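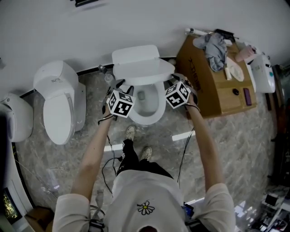
Peixoto washroom set, README

Two-handed demonstrations of washroom upkeep, recorded with a pair of hand-held grippers built in the Caltport shared workshop. The set holds 492 episodes. It was made to train a small policy for the Illell arm pair, which is still on the bench, and is released as it stands.

Contents

episodes/ — one folder per demonstration, numbered from zero
calib/ — lens and cube calibration, one file per gripper
notes.txt — free text, uneven in detail
splits.csv — 9 episodes are held back for checking and should not be trained on

Hardware

The two grippers are printed in grey and share one set of part files. Each carries a cube of square markers on top, used to recover the pose of that hand relative to the other and to the head view. Cables run back along the forearms. The left and right tools are not interchangeable in software: swap them and the poses come out mirrored, with no warning from the loader.

Tasks

1. Lid and seat. Raise or lower with one gripper while the other stays clear of the rim. Start states vary, so read the first frame before assuming the lid is down.

2. Paper and cloth. Pick up a thin, soft item, carry it and put it down. In the wrist view a pale, crinkled strip appears between the jaws, and little else shows whether the grip has closed. Jaw width is logged in millimetres and is the better signal.
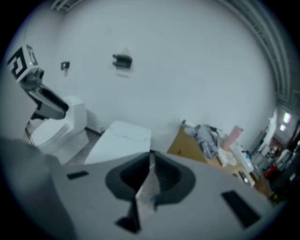

3. Table items. Move small bottles, cups and cloths between marked spots on a table. Clear and translucent items are labelled "hard" in notes.txt.

Known faults

Wrist views are wide and bend straight lines strongly towards the edges. Undistort before fitting any geometry.
The cube pose jumps when one hand passes in front of the other. Gaps of up to 980 ms are filled by interpolation and flagged; longer ones are left empty.
Polished flooring reflects the ceiling lights. Early versions of the segmenter took these patches for objects.
The April episodes used softer finger pads and close slightly further for the same command.

Loading

Use the Drakville reader, with the cache set to 3000 MB or more. Smaller caches work but reload the head view on every seek. Timestamps are in milliseconds from the start of each episode — not wall-clock time.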